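Capítulo 5
Vaciar, limpiar, volver a llenar: el contenedor de trabajo

Apuntes de clase de Halyna Hladun, revisados deprisa por Otis Bellamy. Versión de 13 ene 2018.

Qué se ve en este capítulo
- partes de un contenedor metálico abierto
- suciedad, raya, mancha, desgaste (no son lo mismo)
- orden de vaciado
- la mesa de debajo, que siempre se olvida
- ficha de estado

Antes de empezar: releer el apartado de etiquetas del capítulo anterior. Sin eso la ficha del final no se entiende.

5.1 El caso del almacén Stevik

Octubre. Almacén pequeño, piezas de recambio para persianas. Zlata Shevchuk entra a sustituir a un compañero y le dan una lista de 463 referencias repartidas en contenedores de chapa. Todo en uso, todo a medio llenar. En el papel, cada contenedor tiene su referencia. En la práctica, fondos llenos de tornillos sueltos, bolsas abiertas, algun resto de cartón, polvo de metal en las esquinas.

Primera decisión de Zlata: no ordenar nada todavía. Vaciar. Un contenedor cada vez, sobre una mesa despejada, y mirar el fondo antes de volver a meter una sola pieza. Le costó una discusión con el encargado, Bohdan Karpenko, que quería ver los estantes cerrados para final de mes. Tardó más. Pero las fichas que salieron de ahí todavía se usan.

De ese caso sale el método de este capítulo. Se llama Pylypenko en el manual interno, por la empresa que imprimió las primeras fichas, y así lo llamaremos.

5.2 Partes del contenedor

Vocabulario mínimo. Apréndanlo ya, luego se da por sabido.

Fondo. La superficie donde descansan las piezas. Es lo que más sufre.
Paredes. Cuatro en el modelo rectangular: la lejana, la cercana, izquierda y derecha, siempre desde donde trabaja uno. Anotar la posición antes de girar el contenedor, si no la ficha no vale.
Panel inclinado. No todos lo llevan. Va por dentro, delante de una pared, y baja hacia el fondo.
Borde. El canto de arriba. En chapa fina corta. Guantes.
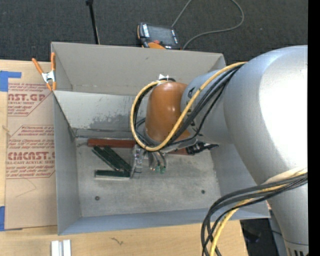

El estado se anota por zonas y con el contenedor abierto, nunca de memoria. Empezar por el fondo, seguir con el panel si lo hay, terminar con las paredes. En un contenedor de chapa gris como este, el fondo rayado y con tonos desiguales se apunta como «desgaste», en una sola línea, sin dibujar raya por raya. La zona más oscura en la parte media baja del panel inclinado va aparte, porque a simple vista no se sabe si es mancha o roce: se escribe «mancha o desgaste, por comprobar» y se pasa el paño despues. Lo mismo con la marca pequeña y oscura de la pared del fondo, casi arriba. Una línea, posición, tamaño aproximado. Nada de adjetivos.

Error típico del primer día: escribir «sucio» y ya. Sucio no dice nada. ¿Sale con paño seco? ¿Con paño húmedo? ¿No sale? Tres casillas en la ficha, se marca una.

5.3 La mesa

Mesa de madera clara si se puede elegir. Se ven las virutas, se ven las gotas. Despejar antes, limpiar después, y comprobar que el contenedor apoya entero. Si baila, cuña o se cambia de sitio. No arrastrarlo: la chapa marca la madera y luego la mesa sale en el parte. Levantar entre 2 personas cuando va cargado.

Yevdokiia Hnatiuk, que llevó el taller antes que nosotros, ponía una manta vieja debajo. Funciona con contenedores vacíos. Con carga resbala, no lo recomiendo.

5.4 Orden de vaciado

1. Leer la etiqueta y copiarla en la ficha.
2. Sacar primero lo grande.
3. Lo pequeño, a bandeja. No a la mesa.
4. Cepillo seco hacia una esquina, recoger.
5. Paño. Repasar el panel de arriba abajo.
6. Anotar estado por zonas (5.2).
7. Volver a llenar: lo pesado al fondo, lo que se usa a diario encima.

El paso 6 se salta mucho. No se salta.

5.5 Ficha de estado

Modelo Zernetti, una cara. Campos: referencia, fecha, fondo, panel, paredes, borde, quién firma. Si no hay panel se tacha el campo, no se deja en blanco. Un campo en blanco obliga a abrir otra vez el contenedor.

Actividad 5.1
Por parejas. Elegid un contenedor del taller y rellenad la ficha sin hablar entre vosotros. Comparad. Donde no coincidáis, volved a mirar y discutid la palabra exacta.

Actividad 5.2
La referencia 666 del inventario Julenex aparece en la lista con el campo «panel» en blanco y la palabra «sucio» en «fondo». Rescribid la ficha con lo que habría que haber comprobado. Máximo media página, se entrega con el capítulo 6.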